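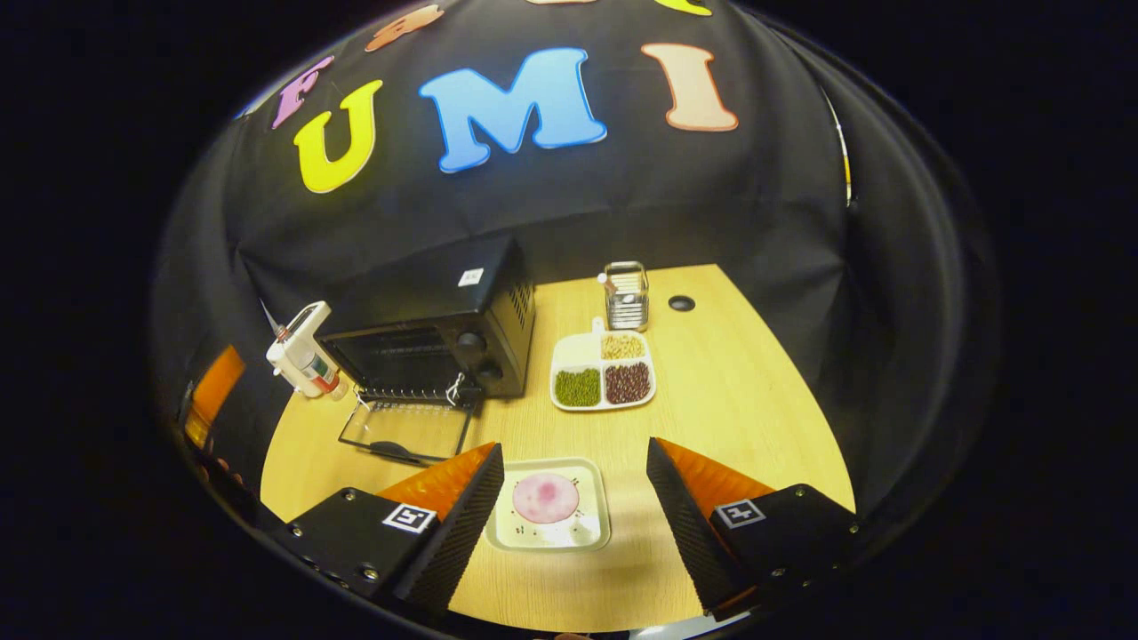 Why does my shrub turn to brown soup after a week?

Posted in Drinks & Mixers by Pokel, 2019-06-29

I've been making strawberry shrub for sodas and the occasional gin drink that calls itself a soda. Equal parts fruit, sugar and cider vinegar by weight. I mash the fruit with the sugar, leave it in the fridge overnight, strain it, add the vinegar, bottle it. Day one it's a gorgeous red. By day eight it looks like something drained from a radiator. It still tastes fine, mostly, though my sister says it has "a raisin thing going on." She drank two glasses while saying so.

The batch is 457 grams of strawberries, hulled, if that matters. Bottles get washed in hot water and the shrub lives in the fridge door. Is it spoiled? Is it the vinegar? I've got people coming over for the Fourth and would like to serve them something that isn't the color of a saddle.

3 replies

Albertina Arruda

It's very unlikely to be spoiled at that acidity and that much sugar, as long as there's no fizz, no fuzz and no smell of nail polish. If you get any of those, pour it out and don't taste it to make sure.

What you have is plain old fading. Strawberry color is famously flimsy. It breaks down with air, light and warmth, and the fridge door gets all of them every time somebody goes looking for mustard. Cider vinegar is also brown to start with, so as the red goes, the brown is what's left standing.

What I'd do, in this order:

1. Switch to white wine vinegar or champagne vinegar. Check that the label says 5 percent acidity or more. You'll lose a little of the apple flavor, and you may find you don't miss it.

2. Use smaller bottles and fill them nearly to the top. One big bottle that's half empty is mostly a bottle of air. 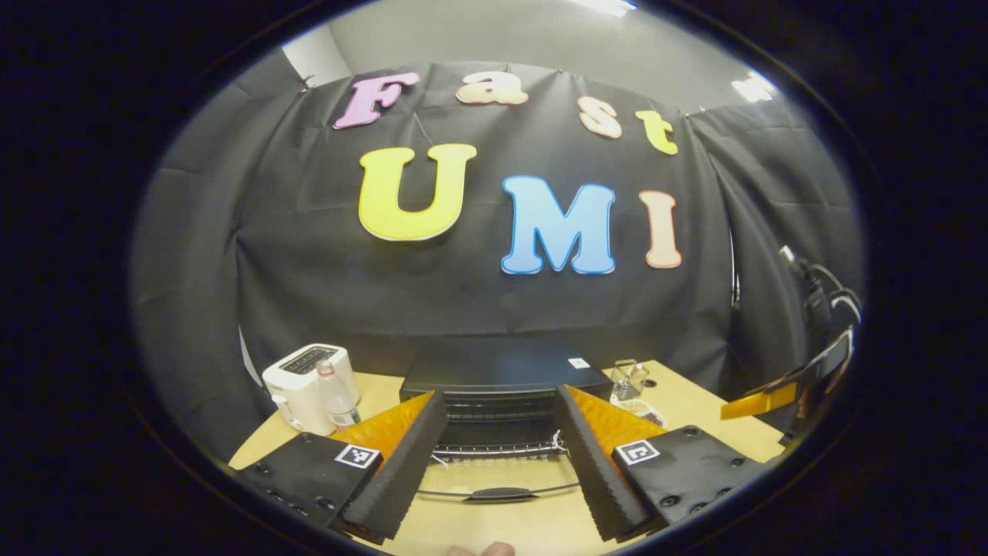

3. Move it to the back of the bottom shelf, behind the thing you keep meaning to throw out.

4. Freeze what you won't drink this week. An ice cube tray works well, and the cubes go straight into a glass with club soda. They come out a bit slushy because of the sugar. I count that as a feature.

5. Mix in a handful of raspberries. They hold their red much better than strawberries do, and your guests won't ask.

For the Fourth, make it on the second or third and stop worrying. I made a batch in March with sad supermarket berries and it held its color for five days, which was longer than it held my interest.

Don't cook it to "set" the color, by the way. Somebody always suggests that. You'll get jam water.

Jestton

Cook it. Simmer the fruit and sugar for ten minutes and strain. Been doing this for years, never had a problem. Color is darker but it's darker from the beginning, so you don't notice it changing.

Also, who is looking at it? Put it in a blue glass.

Benavides

I'm with Albertina on the vinegar. One small thing to add — squeeze the berries through the strainer less. If you lean on the pulp you get all the mush, the mush settles, and the bottle looks muddy long before the color really goes. Let it drip for an hour and go do something else. You get less shrub, but it's clear. The leftover pulp is very good on vanilla ice cream if you catch it before the vinegar goes in, and an interesting experience if you don't.

I tried the blue glass once. It looked like mouthwash.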